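Week 2: casting in plaster

Right, so last week we finished the clay heads, and some of you went home with more clay in your hair than on the board. Keep the heads wrapped in damp cloth and a bin bag until Saturday, please. A dried-out head cracks at the nose first and I can't do much for it after that.

We start with the dividing wall. Roll a strip of clay, stand it on edge over the crown and down behind both ears, and press it in gently from the back. I used to use brass shims like Gudrun Ekström does, and hers come out beautifully, but I always bent mine! Clay is slower and much more forgiving.

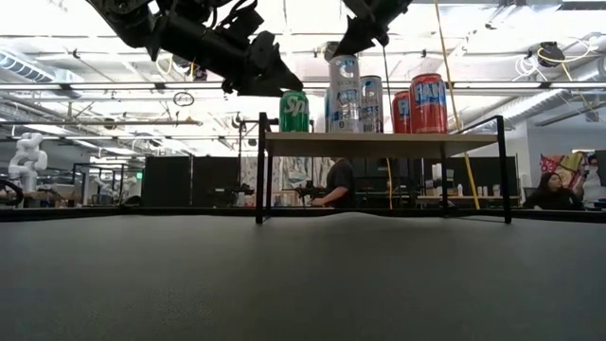
Then the first coat. Mix it thin, about like single cream, and flick it on with your fingers so it gets into the eyelids and the corners of the mouth. I put a drop of blue ink in this coat (only a drop) so that later, when you're chipping away, you know you're nearly at the face and can slow down. The second coat goes on thick, with scrim laid in across the forehead and chin. Leave it a good hour before you even think of prising it open.

Plaster into water, always, never the other way round. Sift it through your fingers until little islands sit on the top, wait for them to sink, then stir from the bottom with your hand. If you hear it glugging you're stirring too hard and making bubbles. Masks on while you sift, and no plaster down the sink, ever. Let the leftovers set in the bucket and knock them out into the bin.
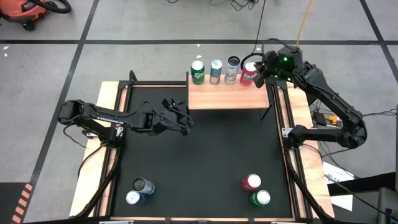
Page last changed: October, by Margit Sæther

A few of you asked about release. Soft soap, brushed on and wiped off, 2 coats. Åsmund Engström swears by petroleum jelly, but I find it leaves brush marks on the cheeks.

Bring an old washing-up bowl, a blunt chisel and a shirt you don't like. I'll have the plaster and scrim.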